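Gekeretti

Command-line mailbox archiver for IMAP accounts

Gekeretti copies the mail in an IMAP account to a folder on your own disk, and keeps that folder up to date on later runs. It stores each message as a plain .eml file and keeps a small index next to them so you can search without opening a mail program. It does not need a desktop client to be installed.

The current release is 2.3. It was tagged on 18th April. Changes are listed at the end of this file.

What it saves

Messages, with all headers and attachments, exactly as the server sends them. Folder names and nesting. Read, flagged and answered status. The date the server received the message, which is often different from the date in the header.

What it does not save

Contacts, calendars, filter rules and signatures. These are not part of IMAP. If your provider lets you export contacts as a vCard file and calendars as an iCalendar file, do that by hand and drop the files in the extras folder. Gekeretti leaves that folder alone.

Requirements

Python 3.9 or newer. Linux and macOS are tested before each release. Windows works for most people, but long folder names can run into the path limit; see Known problems. You need enough free disk space for the whole mailbox plus the index, which usually adds a few percent.

Install

pip install gekeretti

If you already have version 1 installed, remove it first. The two versions use different index formats and the old command will shadow the new one on some systems.

First run

gekeretti init ~/mail-archive
gekeretti account add
gekeretti pull

The account add step asks for a server name, port, user name and password. The password goes into your system keyring. If you don't have a keyring, set password_command in the config file to any command that prints the password on one line. Accounts with two-step sign-in normally need an app password, created in the provider's settings page.

The first pull is slow. Monique's test mailbox has 2929 messages in 86 folders and takes most of a coffee break on a home connection. Later pulls only fetch what is new and finish in seconds. You can stop a pull with Ctrl-C and start it again; it picks up at the last complete message.

Config file

The file is config.toml in the archive folder. The settings people change most:

skip_folders: list of folder names to leave out. Spam and Trash are in the list by default.
keep_deleted: true or false. When true (the default), a message deleted on the server stays in the archive. When false, it is moved to the removed folder on the next pull.
removed_days: how long the removed folder keeps a message before it is erased. Default 90.
max_size_mb: skip messages bigger than this. Not set by default.
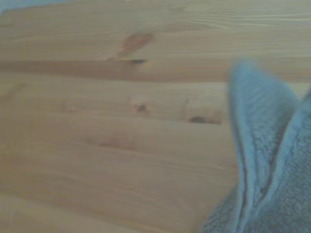
Can I archive two accounts into the same folder?
Each account gets its own subfolder, so you can add as many as you like with account add. The search command looks through all of them unless you pass the account option.

Searching

gekeretti search "invoice march"
gekeretti search --from romain --has-attachment

Search looks at subject, sender, recipients and body text. Attachments are matched by file name only. Results print one per line with the path to the .eml file, so you can pipe them to something else. If the index is damaged or missing, gekeretti reindex builds it again from the files. No mail is touched.

Restoring

gekeretti push --account NAME --folder "Inbox/2019"

This uploads the messages in that folder to the server. It checks Message-ID first and skips anything already there. Messages with no Message-ID are compared by a hash of the headers. Run it with the dry-run option before a big restore. Some providers limit uploads per day, and Gekeretti will stop with error 12 when the server refuses more. Wait a day and run the same command again.

Importing from other tools

Archives made by Cordier (version 4 and up) can be read directly with gekeretti import cordier PATH. Vivomus exports need to be unzipped first, then imported with gekeretti import mbox PATH. Vivomus does not write out the read status, so everything imported this way is marked as read. PST files are not supported.

Test data

The tests folder has a set of 237 sample messages called Daren. They were written for this project and contain no real mail. The set covers odd character sets, broken date headers, nested attachments, empty bodies and very long subject lines. You can use Daren in your own project under the same license as the code. If you find a message in the wild that breaks the parser, please make a cut-down copy with the addresses replaced and add it to the set in your pull request.

Known problems

On Windows, deep folder trees fail with "path too long". Set short_paths = true before the first pull. Changing it later means pulling again from the start.

Gmail shows the same message under several labels. Gekeretti stores one copy per label. Adding "All Mail" to skip_folders cuts the size a lot, but then mail with no label is not archived.

Folder names that differ only in upper and lower case get merged on macOS. A warning is printed. No messages are lost, but a later push will put them all in one folder.

The progress counter is wrong when the server reports message counts late.

Changes in 2.3

New import command for Cordier archives.
Pull now retries three times on a dropped connection.
Fixed a crash on date headers with a two-digit year.
Fixed search with quotes inside the search text.
removed_days can be set to 0 to erase at once.
Dropped support for Python 3.8.

Reporting bugs

Open an issue with the output of gekeretti doctor. It lists versions and settings and leaves out user names and server names. Please don't attach real mail.

Maintainers

Monique Boyer (core, index)
Romain Pons (importers, Windows builds)

License

MIT. See the LICENSE file.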